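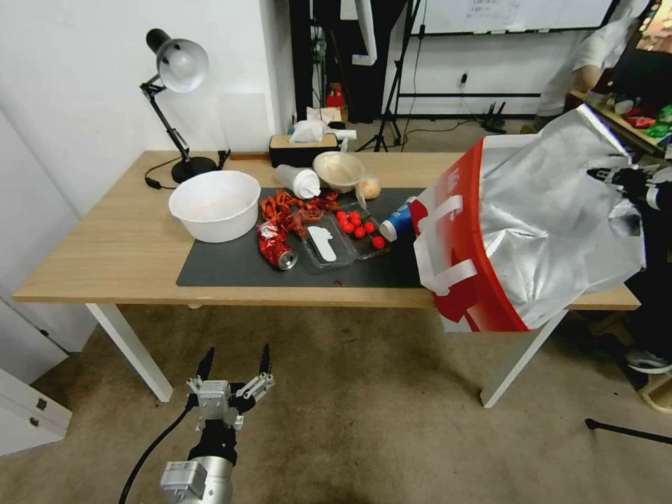

Figure 5. The table-clearing task with the Ollano kit, from the head camera. One gripper is open in front of the mat while the other hand holds the insulated bag at the right end of the table.

4.2 Table clearing with mixed objects

The second task in our review of the Ollano kit is the clearing of a table after a small meal. We chose it for the reason that the supplier names it in the product guide as a typical household use, and the guide gives no results for it. The kit was delivered to us with two arms, the head camera, the control software and a licence for one year. The set-up was carried out by the second author, Siham Abdel Rahman, with help by telephone from the supplier's technician, Fraser Tennant. We did not ask for any change to the software which a normal buyer could not also receive.

The objects were selected so that they put different demands on the hands. A drinks can and a plastic cup are light and have a simple shape, but they roll when they lie on the side. Crumpled wrappers have no stable shape at all, and the clear food containers give the camera very little to work with. The small red balls stand in for soft fruit. We placed most of them in a tray and left one outside it (Figure 5), so that the operator must decide if it is picked alone or put back with the others first. The insulated bag was added later, after a comment from Maarja Ozoliņš, who had used an earlier version of the kit in the Trirelwood study and found that large soft objects were its main weakness.

All trials were performed by remote operation, with the operator seeing only the head camera view. In this view the open fingers come from below and point away from the operator, and with a low object near the front of the mat they can hide exactly the part which one wants to grip. The guide recommends to approach such objects from the side. We followed this advice from the second session onwards and would advise other users to do it from the start.

We recorded 733 attempts in total. Of these, 600 were kept for the analysis, and the rest were removed because the connection was lost or the operator stopped the attempt before the first contact. Each attempt covers one object, from the first movement towards it until it is released or dropped. Archie Tosh and the first author marked the recordings separately and then discussed the cases on which they did not agree. These were nearly always cases in which an object was moved to the right place but was released too high.

The pointed fingertips are the strongest part of the kit. They can take the rim of a bowl or the edge of a thin tray, and the operators learnt this quickly. The same tips are less suitable for the bread roll, which they pressed in on both sides. Softer caps are offered as an extra, but they were not part of our package and we cannot judge them. With the cup and the can the difficulty was of another kind — a touch slightly away from the middle was enough to start them rolling, and the operator then had to follow the object across the mat. The mat itself helped here, as its surface gives more friction than the bare table top. We used it in all trials, and the results should be read with this in mind.

The bag needed both hands. One hand must hold it steady at the edge of the table while the other works, and the software does not lock the holding arm in its position. The operator must therefore keep one controller still for a long time, and this was described as tiring by all operators. Malcolm Rowbotham, who operated the kit in nine sessions, proposed a simple button for freezing one arm. We passed the proposal to the supplier and received the answer that it is planned for the next version, without a date.

Two practical points should be mentioned for those who consider buying the kit. First, the cable on the arm needs free space beside the table. We had to move our table twice before the arm could reach the far side of the mat with no pull on the cable. Second, the position of the desk lamp had a clear influence on how well the operators judged the clear containers. With the shade directed to the mat, reflections on the plastic were strong, and we turned it away. The guide says nothing about lighting, and some advice on it would be useful.

In comparison with the Prancombe arms in Section 4.1, the Ollano kit was slower to set up and easier to learn. The timing data for both are given in the next section, separately for objects which one hand can lift and for those which need two.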